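3.2 Textile Handhabung im Haushalt: Gegenstand und Erhebung

Die Pflege von Textilien gehört zu den zeitlich aufwendigsten und zugleich am schlechtesten dokumentierten Bereichen der Hausarbeit. Während für das Waschen und Trocknen durch die verwendeten Geräte zumindest indirekte Angaben vorliegen, bleibt der anschließende Abschnitt, das Aufnehmen, Ausrichten, Falten und Ablegen der Stücke, in den meisten Erhebungen unter Sammelbegriffen wie »Wäsche« verborgen. Die vorliegende Teilstudie behandelt diesen Abschnitt gesondert. Sie schließt an die Vorarbeiten von Cocco und Oral zur Ordnung von Schrankinhalten an und übernimmt deren Einteilung der Textilien nach Format, Farbe und Griff.

Grundlage der Auswertung sind 3.061 Einzelvorgänge, die in 20 Haushalten der Gemeinde Winden aufgezeichnet wurden. Als Einzelvorgang gilt die Handhabung genau eines Textils vom ersten Zugriff bis zum endgültigen Loslassen. Vorgänge, bei denen mehrere Stücke gemeinsam aufgenommen wurden, etwa zusammenhängende Sockenpaare, gingen nur dann in die Auswertung ein, wenn die Stücke vor dem Falten getrennt wurden. Nach Anwendung dieses Kriteriums verblieben 2.656 Vorgänge. Die Haushalte wurden über den Verteiler des Projekts Drustetier angesprochen; eine Vergütung erfolgte in Form eines Gutscheins.

Die Textilien stammten ausnahmslos aus dem laufenden Gebrauch der Haushalte. Auf die Bereitstellung einheitlicher Probestücke wurde verzichtet, da gewaschene und getragene Stoffe sich im Fall und in der Steifigkeit erheblich von neuer Ware unterscheiden. Diese Entscheidung erschwert den Vergleich zwischen den Haushalten, bildet jedoch die Bedingungen ab, unter denen die Arbeit tatsächlich verrichtet wird. Angaben zur Faserzusammensetzung wurden dem eingenähten Etikett entnommen, soweit dieses noch lesbar war. Fehlte das Etikett, so blieb das Feld leer; eine Schätzung durch das Erhebungspersonal war nicht vorgesehen.

3.2.1 Farbe und Erkennbarkeit der Kanten

Besondere Aufmerksamkeit galt den dunklen Textilien. Bereits in der Voruntersuchung im Februar war aufgefallen, dass sich Kanten, Säume und Lagen bei sehr dunklen Stoffen deutlich schlechter unterscheiden lassen als bei hellen oder gemusterten. Bei dunkelblauer und schwarzer Ware fehlt der Schattenwurf, an dem sich die Lage einer Falte üblicherweise ablesen lässt. Die Befragten beschrieben dies überwiegend als ein Problem der Beleuchtung und gaben an, dunkle Stücke bevorzugt bei Tageslicht oder unmittelbar unter einer Lampe zu falten.

Für die Kodierung wurden vier Helligkeitsstufen gebildet. Die unterste Stufe umfasst Schwarz sowie jene Blau- und Brauntöne, die unter Raumbeleuchtung nahezu schwarz erscheinen. Maßgeblich war der Eindruck in der Aufnahme; die Farbangabe des Herstellers blieb unberücksichtigt. Ein Marineblau konnte demnach je nach Raum der ersten oder der zweiten Stufe zufallen. In Zweifelsfällen entschied eine zweite Person ohne Kenntnis der ersten Zuordnung.

3.2.2 Ort des Zugriffs

Neben der Farbe wurde erfasst, an welcher Stelle ein Textil gegriffen wird. Unterschieden wurden Ecke, Kante, Naht und Fläche. Der Zugriff an der Ecke erlaubt das Ausschütteln und Ausrichten in einer Bewegung, setzt jedoch voraus, dass die Ecke im Haufen erkennbar ist. Beim Zugriff in der Fläche entsteht eine Stofffalte, an der das Stück angehoben und anschließend umgegriffen werden muss. Für den weiteren Ablauf ist die Menge des erfassten Materials von Bedeutung: Wird zu wenig Stoff gefasst, gleitet er bei größeren Stücken unter dem Eigengewicht heraus; wird zu viel gefasst, so bleiben Knitter zurück, die beim Ablegen von Hand geglättet werden.

Eine zuverlässige Trennung von Kante und Fläche war bei den Stücken der untersten Helligkeitsstufe nicht in jedem Fall möglich. Solche Vorgänge wurden als »unbestimmt« geführt und in den Tabellen gesondert ausgewiesen. Sie nachträglich einer der übrigen Kategorien zuzuschlagen, hätte den Anteil der Flächenzugriffe künstlich erhöht.

3.2.3 Grenzen der Erhebung

Der ursprüngliche Plan sah 4.000 Einzelvorgänge vor. Dieser Umfang wurde nicht erreicht, weil mehrere Haushalte in Nellutport, die als Vergleichsgruppe vorgesehen waren, ihre Teilnahme vor Beginn der Aufzeichnung zurückzogen. Aussagen über regionale Unterschiede sind daher nicht möglich. Bettwäsche und Tischdecken sind ferner unterrepräsentiert, da sie in den beteiligten Haushalten seltener gewaschen und teils zu zweit gefaltet werden. Das Kodierschema und die Anleitung zur Zuordnung der Helligkeitsstufen sind im Anhang B wiedergegeben.
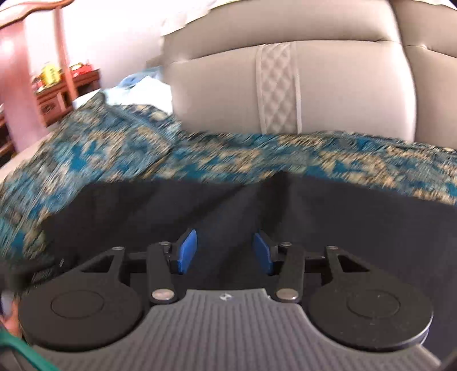

Abb. 4: Dunkles, nahezu schwarzes marineblaues Textil zwischen den blauen Greiferpolstern.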